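How Does a Robot Know Where the Bottle Is?

Pick up a cup. Go on, I'll wait.

Did you think about it? Probably not! You looked, you reached, your fingers closed, and up it came. When I started writing programs for robots, I figured that would be the easy part. It took me 23 days to get a robot hand to close on one bottle without knocking it over, and I was so happy I did a little dance next to my desk.

I write software, which means I write the instructions inside the robot. The arms and fingers are made by other people. My part is the invisible part, and it has three big jobs. Let's call them Look, Plan and Move.

Look comes first. The robot has a camera, but a camera only gives you a giant grid of colored dots. It doesn't say "bottle" anywhere! So we show the computer lots and lots of pictures. For our last program, called Orkurari, we used 1,000 pictures of bottles: standing up, lying down, half hidden behind other stuff. After all that practice, the program gets pretty good at guessing which dots belong together. Shiny plastic is the worst. It bounces light all over the place, and a wrinkle can look a lot like an edge.

Next is Plan. Let's say the program has found a bottle lying on its side. Now it has to pick a path for the arm, and there are so many ways to go wrong. The elbow could bump the table. The two arms could bonk into each other (they have, it's loud). So before anything moves, the software tries out the whole trip in a pretend world inside the computer. If the pretend arm crashes, it throws that path away and tries another one.
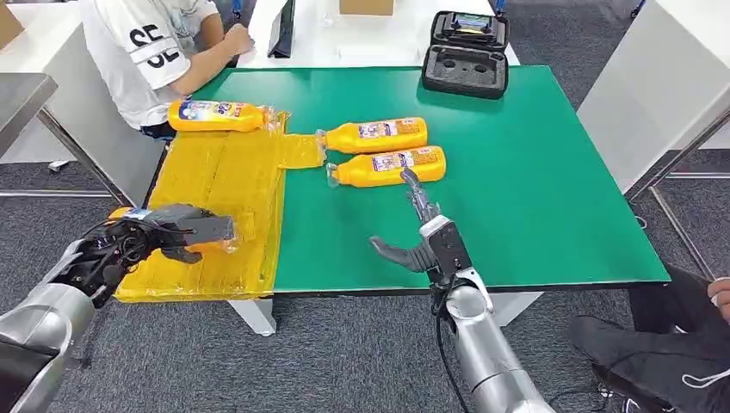

But why can't it just copy what a person does? Žofie Michalík asked me that, and she added that her little brother learned to hold a spoon by watching her. Great question! Some robots do learn that way. A person steers the arms, the computer saves every tiny motion, and later a program studies those motions to find the pattern. The tricky bit is that a yellow bottle wrapped in clear plastic isn't quite like a yellow bottle with no wrap, so the robot needs to practice with both kinds.

Now for Move! You'd think that once you have a plan, you just press go. Nope. While the arm is moving, the software keeps checking: where did I want to be, and where am I? If the two don't match, it nudges the motors a tiny bit. Then it checks again, and again, many times every second. We call this a control loop. You do it too, when you walk along a curb and wobble and fix your wobble.

Squeezing uses a loop as well. Too soft and the bottle slips, too hard and it gets crunched.

Want to try being the software? Grab a friend and a blindfold. Your friend is the arm, and you give the orders: "left a little, down, stop, close your hand." See how many words it takes to pick up one sock. My best score is 68.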